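Ticket: Label printer at packing station prints blank labels between good ones
Site: Villeck warehouse
Opened: May 19, 2019
Priority: Normal
Status: Closed

Reported problem

The Kawaguchi label printer at the main packing station feeds a blank label after almost every printed one. Sometimes it feeds two. The printed labels are readable, but the text sits too low and the bottom line of the address is cut off on longer addresses. The printer at the returns desk is the same model and does not do this.

The station switched to a new batch of Gusta labels the same morning. The roll holds 2,000 labels, so the blanks add up quickly. Staff have been peeling the blanks off and throwing them away.

First response

Please check the following and add the results to this ticket.

Turn the printer off, open the cover, and make sure the roll is seated on the spindle with the guides touching both sides. The guides should not pinch the roll. Close the cover until both latches click.

Hold the feed button for four seconds to print a settings page. Copy down the label length and the sensor type.

Tell us whether the blanks also appear when you print a test label from the printer's own menu. If they do, the shipping software is not involved.

Reply from site

Roll reseated, guides adjusted, both latches closed. No change.

Settings page says label length 110 mm, sensor type "mark." The test label from the menu also comes out with a blank after it.

We also swapped the USB cable with the one from the returns desk. No change there either, so the cables were swapped back.

Second response

The sensor type looks wrong for these labels. "Mark" tells the printer to look for a black line printed on the back of the liner. Gusta rolls have no black line. They use the gap between labels, and the sensor has to be set to "gap." With the wrong setting the printer cannot find the start of the next label and keeps feeding until it gives up.

Please look at the back of the liner and confirm that it is plain. If it is, change the sensor type in the menu under Media, then run the calibration. The printer will feed several labels and pull back slightly. Let it finish before opening the cover.
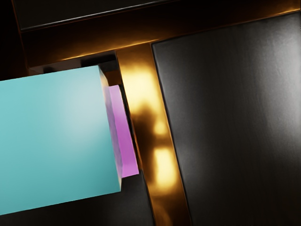
Do not change the label length by hand at this stage. Calibration measures it and fills in the value.

Reply from site

Liner is plain. Sensor type changed to "gap" and calibration run twice. The blanks have stopped when printing from the menu.

From Erkora (the shipping software) we still get a blank after every label, and the text is still low. The test label from the menu is centered.

Third response

That is progress — the printer itself is now set up correctly and the rest is coming from the computer. The driver keeps its own copy of the label settings and sends them with each job. If it still has the old size, it will overrule the printer.

On the packing station computer, open the printer preferences and go to the Stock tab. Set the media type to "labels with gaps" and choose "use current printer settings" for the length. Then open Erkora, go to Print Profiles, and check the top offset. It should be 0. Restart Erkora after saving, as it only reads the profile at startup.

Reply from site

Driver was set to "labels with marks," now changed. Top offset in Erkora was 16. It has been set to 0 and the program restarted.

Printed the waiting orders from the morning. No blanks, and the full address shows on all of them. The scanner reads the barcodes.

One question. The offset was probably put in to make up for the old labels. We still have a box of those on the shelf. Can we use them up?

Fourth response

Yes, but not at this station without changing the settings back. The old rolls have the black line on the liner. It would be easier to keep them for a printer that is already set to "mark." Please check the settings page at the returns desk before moving the box there — it may be set that way already.

Reply from site

Returns desk is set to "mark" and has the old labels loaded. Box moved there. A note with both settings has been taped inside the printer cover at each station.

Resolution

Sensor type, driver media type and Erkora top offset did not match the new label stock. All three corrected. No parts replaced. The returns desk will need the same changes when the old labels run out, expected in August. Open a new ticket then if help is needed.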